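Print | E-mail this page

Course notes, Unit 9: Collecting Demonstrations
Instructor: Elisa Valentini
Lab sections: Hemi Pomare

What we are collecting

A policy trained by imitation learns from recorded examples of a person doing the task. Each example is called an episode. An episode has a start state, a stream of video and gripper positions, and an end state. The class target is 400 episodes per task, split between the Dronau and Andier groups.

Before you record

Calibrate both grippers at the start of every session. Open and close each one fully and check that the width reading returns to zero. If it drifts, restart the logger and do it again. Write your session number in the log first – Hemi will not accept unlabeled folders.

Keep episodes short. Anything over 36 seconds usually means the operator hesitated, and hesitation gets learned too. Discard it and go again.

Variation

Move the object between episodes. Shift it a few inches, rotate it, swap left and right roles where the task allows. Last January's set had nearly every object in the same spot, and the trained policy failed as soon as the table was bumped.
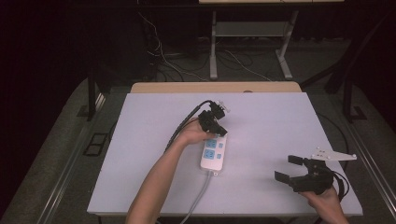

Two-handed tasks need a rule for which hand does what, agreed on before the first episode. With small targets, bring one gripper in at a time and keep the other out of the working area until it is needed. On a white power strip against a white board, the blue sockets and switches are the parts that stand out, so check in playback that the gripper body does not hide them at the moment of contact. Watch the cables as well. A gripper cable that crosses the forearm can pull on the wrist when you reach, and the pull shows up in the motion data.

For next time

Read the Kastow handout, sections 2 and 9. Bring one episode you rejected and be ready to say why.

Print | E-mail this page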